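10/03/2021 - craft bench notebook, cards and stamps

Back at the bench after the long gap, and the October card swap is coming up fast, so this is me writing down everything I tried today before I forget which scrap was which. Kam-wah, if you're reading over my shoulder, skip to the part about the embossing. That's the bit you asked about.

First job was the fox cards. I cut all the fronts from the heavy white (the Villey stock, not the cream, the cream is nearly gone and Wanda has dibs on what's left). I'd planned on the leaf background stamp in two oranges and I still love it, but the first three came out blotchy in the same corner every single time. I blamed the ink. Then I blamed the stamp. Then I took the block off and there was a curl of dried adhesive stuck to the back of it, right under that corner! Peeled it off, cleaned the block, and number four was beautiful. Keep the blotchy ones, they'll do for die cutting.

Coloring: I went with the pencils for the foxes because I wanted the tails soft. Order that worked was pale peach all over, then rust on the back and the top of the tail, then a tiny bit of plum under the chin and behind the legs. I tried it with the plum first on one and it went muddy. Corinne does hers plum first and they look great, so maybe it's my pencils, or my heavy hand. Ask her to show me again.

OK, embossing. Two powders, the fine gold and the chunky copper from Tsoukalas. The gold is still my favorite for words, it picks up all the thin strokes in the "so thankful" sentiment and didn't fill in the loops. The copper is too coarse for anything with lettering (I could barely read it) but on the big solid acorn it's gorgeous, all pebbly and warm looking. Things to remember:

- anti-static bag over the card BEFORE inking. I forgot on two and got gold freckles across the fox's face.
- heat from underneath for the first few seconds, then swing round to the top
- stop as soon as it goes shiny. I cooked one until it sank into the paper and went flat and greasy.
- tap the leftover powder back into the right jar. There is now a little copper in the gold. Sorry, everyone.

Dies next. The new nesting ovals came in, and they cut clean through the Villey stock in one pass, but they need the thin shim for the felt-finish paper and two passes on top of that. Emrys wants to use them for his window cards, and I think the second smallest is the one he's after, it leaves a nice even border on a standard front. I wrote the shim stack on masking tape and stuck it to the lid of the machine: base, thin plate, die, paper, clear plate, shim. The old clear plate is so bowed now that it rocks when you put it down. Flip it every few passes and it's fine for a while yet.

Tried an idea of Arlo's too, which was sanding the edges of a layered card and running the ink pad along them. I used 400 grit because it was in the drawer. Far too fine, it just polished everything. 200 gave me that scuffed look right away, and the brown ink grabbed it nicely. I did four of these and got a bit carried away on the last one (there's a dent in the side) but I like it best of the lot.

Glue notes. The Koveo liquid one is the keeper for the tiny acorn caps, and I can still slide them around for a moment before it takes hold. Foam squares behind the fox. Do NOT put the liquid glue on the vellum, it shows through as a shiny snail trail and I had to hide two of them behind a banner. Tiny dots of tape behind the sentiment strip instead.

Count for the swap: 17 finished and in the box, plus the four sanded ones, which I haven't decided about. The Skeltstead group wants theirs with envelopes, so I need to cut some. I'd like to try the kraft paper with the leaf stamp on the flap, and maybe line a couple if there's time. There's a pack of 440 kraft sheets on the bottom shelf, so paper is not the problem, my patience with folding is.

Still to do:
- envelopes (kraft, leaf on the flap)
- fish out the copper from the gold jar, or just relabel it "mixed"
- re-cut two ovals, I nicked the edges
- wipe down the stamps properly, the sentiment set especially, the black has stained the e's
- ask Wanda if the cream can stretch to three card bases for me

Trimmings went everywhere as usual, I found a fox ear in my sleeve.

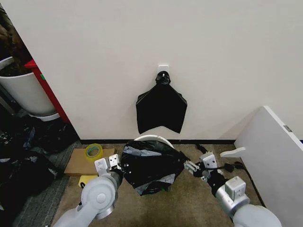
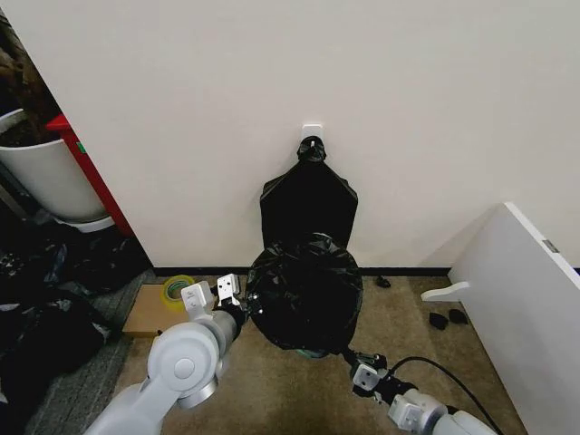

Black bags by the wall, one on the hook and one lower down, in both photos.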